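Chapter 7
Friction: The Force That Holds On

In this chapter you will learn
what friction is and where it comes from
why a thing at rest is harder to budge than a thing already sliding
how to use a coefficient of friction in a simple problem
how the choice of surface changes the grip

Key words: friction, normal force, static friction, kinetic friction, coefficient of friction, asperity

7.1 A force you have been using all morning

Before you opened this book today you had already leaned on friction a few hundred times, and I would be surprised if you thanked it once. It held your feet to the floor when you got out of bed. It held the sheet to the mattress (or didn't, if yours is one of those slippery ones), it kept the cereal spoon between your fingers, and it let the laces of your shoes stay tied all the way to the classroom door. If you rode in on a bus, then friction between the tires and the road started the bus, turned it at every corner, and brought it to a stop again at the curb.

We tend to notice friction only when it is too large or too small. A drawer sticks in damp weather and we grumble. A sidewalk ices over and we shuffle along with our arms out like penguins. In between those two unhappy cases lies nearly everything we do with our hands and feet, and it is that large and comfortable middle ground we will be exploring in this chapter.

You met forces in Chapter 4 and drew a good many arrows there. Keep your pencil handy, as we will be drawing more of them. Friction is a force like any other. It has a size, it has a direction, and it is measured in newtons. The direction is easy enough to remember once you have seen it a few times: friction acts along the surface where two things touch, and it opposes the sliding of one over the other, or the sliding that would take place if friction were not there.

That last clause deserves a second reading. Put this book on a desk and give it a very gentle push with one finger, so gentle that it stays where it is. You are pushing, and the book isn't moving, so something must be pushing back exactly as hard. Push a little more, and the something pushes back a little more. This patient, obliging force is static friction, and it will match you newton for newton until you reach its limit. Go past the limit and the book gives a small jerk and slides. From then on you are working against kinetic friction, usually the smaller of the two, and that is why it takes a good shove to start a heavy couch across the room and a somewhat milder one to keep it going.

7.2 The old trouble at Guno

The quarry town of Guno used to bring its stone down from the upper benches on wooden sledges, and every cutter there knew the difference between starting and sliding long before anyone put it into an equation. A loaded sledge weighed 1,865 newtons. To get it moving on the level stretch by the sawing shed, the crew had to pull with a force of 562 newtons. Once it was under way, 400 newtons would keep it going at a steady walk, and the crew could even talk among themselves.

Let us see what those figures tell us. On level ground, with a level pull, the ground pushes up on the sledge exactly as hard as the sledge presses down. We call this upward push the normal force, "normal" being the old word for "at a right angle." Divide the greatest static friction by the normal force, 562 by 1,865, and you get 0.30. Divide the kinetic friction by the normal force, 400 by 1,865, and you get 0.21. These two plain numbers, with no units attached to them at all, are the coefficients of friction for that sledge on that track. Write them down in your notebook, for we will come back to them in Section 7.5, when we tip the track downhill.

In wet weather the crew poled the boards with straw. In a dry June they did the opposite and splashed the runners with water from a bucket. Both habits changed the coefficients, and neither changed the weight of the stone by so much as a pebble.

7.3 What is going on where things touch

Run your hand over a polished tabletop and it feels perfectly smooth. Under a strong microscope it would look more like hill country. All solid surfaces have these tiny peaks, called asperities, and when two surfaces are pressed together they meet mostly at the tips of the hills. The true area of contact is far smaller than the area you would measure with a ruler. Press harder, and the tips flatten and more of them meet, so the friction grows. In a good many everyday cases it grows in step with the pressing force, and that is the reason our coefficient is such a handy thing to have.
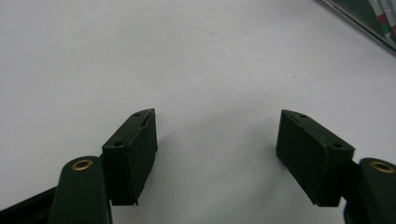
Rubber is the great exception that students love to bring up, and they are right to. It is soft, it bends itself to fit the hills and valleys of whatever it touches, and its friction doesn't grow quite so neatly with the pressing force as wood's does. Anything that has to hold on by squeezing depends on what covers the part that squeezes, whether it is a bicycle brake, a jar opener, or a gripper with a thick, dark, matte pad at the end of each of its two fingers. A dull, slightly textured face like that is a good one to keep in mind when you do the squeezing problems at the end of the chapter. Specks of dust matter too, and so do scuffs, for a surface in use is seldom the clean one we draw in our diagrams.

Try this with a partner. You will need a pencil eraser, a coin, a wooden ruler, and a hardcover book. Set the eraser and the coin side by side on the cover and raise one end of the book very slowly. Note the height at which each one starts to slide. Now wipe a little flour over the cover and do it again. Which of the two changed more? Keep your results, even if they look odd to you, and especially if they differ from your partner's.

7.4 Before you go on

Answer these in your notebook, in full sentences where you can.

1. A crate rests on a level floor and nobody is pushing it. How large is the friction force on it? Explain.

2. A box presses on the floor with a force of 317 newtons. The coefficient of static friction is 0.40. Find the smallest level push that could start it moving.

3. Suppose the Guno crew had loaded half as much stone, so that sledge and load together weighed half as much. What would you expect to happen to the starting force? What would you expect to happen to the coefficient?

4. Name two places in your home where you would like more friction and two where you would like less.

When your answers are written down, turn to Section 7.5 and have your protractor ready.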